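Liletholm cell, software pre-run checklist, 2 Jun, 2018
Filled in by Samah Soliman, comments mine unless marked

1. Controller build matches the release note. OK. Bouchra Amrani pushed a planner patch on Friday night and remembered to bump the tag (thank you!).

2. Both arms home without a joint warning. OK, second go. The left one complained about a stale calibration file, so I reloaded it and it was happy.

3. Table plane and tray walls in the collision model. PASS WITH COMMENT. I've padded the tray walls by 30 mm, a bit mean, but I'd sooner lose reach than clip a rim.

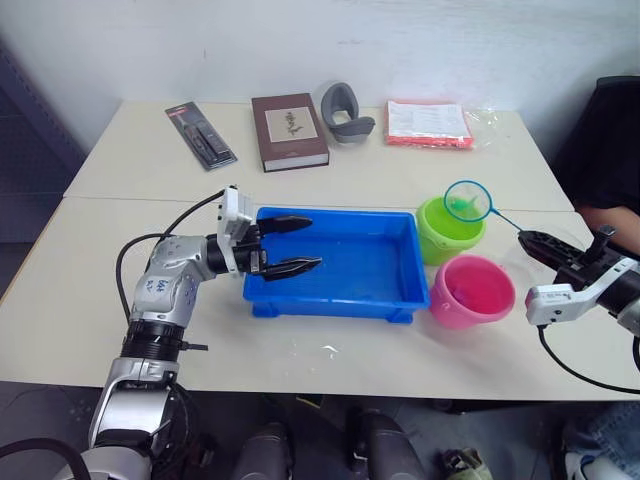
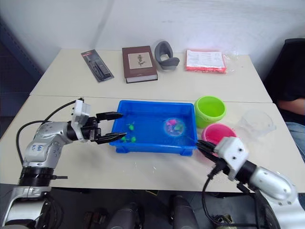

4. Perception, wet surfaces. NOT PASSED. The Trondville depth filter still throws away anything shiny, and its confidence cut-off is set at 85 per cent, which is too fussy for water. I'd like the segmenter to run on colour alone inside the tray, and the clear things need their own rule – the see-through bucket by the pink one hardly stands out from the white tabletop, and I wouldn't trust the planner to steer round it. Bouchra, can you add it by hand as a keep-out cylinder for now?

5. Grip force limit while holding the net. OK. Thin handle, so please leave the low profile on.

6. Keep-out zone for whoever is sitting on the right. OK, but check it again if the chair moves!

7. Log buffer. Set to 2,000 entries, fine for a short run.

8. Stop command from the Niteck console. Tried on both arms, OK.

Still open: item 4. Retest before anyone turns the speed up.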